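Section 4: Looking after the finger pads on the Plero hand-held gripper

Before you start, read the whole section once. It's short, and I wrote it after doing the job wrong a couple of times myself. 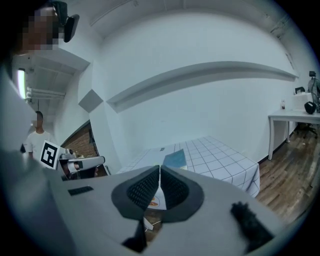

The pads are the part of the Plero that wears out first. Everything you pick up gets squeezed between them, and sooner or later the little raised bumps fill up with lint, tape glue and whatever else was on the table that morning. A dirty pad slips. When it slips, you squeeze harder, and then your recordings show a hand that crushes paper folders for no good reason (I have a whole afternoon of those from January, thank you very much).

I clean mine every 200 grasps and swap them when cleaning stops helping. If you work mostly with fabric, do it sooner.

What you need

A soft toothbrush, dry
A lint-free cloth
A small bottle of isopropyl alcohol, 70 percent
The Clurevgate pad kit, part 408, if you're replacing
The flat plastic pick that came in the kit
A well-lit table with a plain cloth on it, so that you can find what you drop

4.1 Cleaning the pads

1. Switch the gripper off and unplug the cable at the gripper end. Pull on the plug, please, and leave the wire alone.

2. Set the gripper down on its back with the fingers pointing away from you. Let go of the handle completely so the fingers open by themselves. If they stay shut, stop and go to 4.4.

3. Brush each pad from the base toward the tip. Short strokes, light pressure. You're trying to flick the dirt out from between the bumps, and scrubbing in circles only packs it down.

4. Dampen the cloth with alcohol and dab the pad. Don't pour anything onto the fingers! There's a bearing at the base of each one and it does not like a bath.

5. Wait 6 minutes. I set a timer and go get coffee.

6. Press a clean fingertip on the pad. It should feel grippy and a bit dry. If it still feels slick, do steps 3 to 5 one more time, and if that doesn't help, replace it.

Caution: No acetone, no nail polish remover, no "just a little" brake cleaner. It goes for the pad and the rim around it, and the rim isn't in the kit.

4.2 Replacing the pads

Always change both. One new pad and one old pad will pull objects sideways as the fingers close, and it'll drive you crazy trying to work out why.

1. Do steps 1 and 2 from above.

2. Slide the plastic pick under the pad at the base of the finger and work it gently toward the tip. The pad comes away in one piece if you go slowly. Keep screwdrivers out of this.

3. Rub off any leftover adhesive with your thumb, then wipe the bare finger with alcohol and let it dry.

4. Peel the backing off the new pad and lay it down starting at the tip. Getting the tip lined up matters most, that's where you do your fine picking. The base can be a hair short and you'll never notice.

5. Squeeze the handle so the fingers close on a folded cloth, and hold for a slow count of 70. My arm gets tired too. Switch hands if you have to, but don't let go in the middle.

6. Leave the gripper alone for the rest of the day if you can. Overnight is better.

Note: Roxana Radu on the Bogdan line does step 5 with a rubber band around the handle and reads her email. I've tried it and it works fine, as long as the band isn't so tight that the fingers bow.

4.3 Checking how the fingers meet

New pads change where the fingers touch, so plug the gripper back in and run the width check in Hirow before you record anything. Open the fingers all the way, wait for the beep, close them until the tips touch, wait for the second beep, save. If Hirow complains that the closed position is out of range, look at the tips first. Nine times out of ten a pad is sitting proud of the rim, and you can press it back with your thumb.

Then pick up something thin (a business card is perfect) and turn it upside down. It should stay put with an easy squeeze.

4.4 Fingers that won't open

Usually this is glue that has crept around from under a pad. Ease the tips apart with the plastic pick, clean as in 4.1 and try the handle again. If it still sticks with clean pads, the return spring is the next suspect, and that's in Section 5. Don't force the fingers by hand while the cable is plugged in.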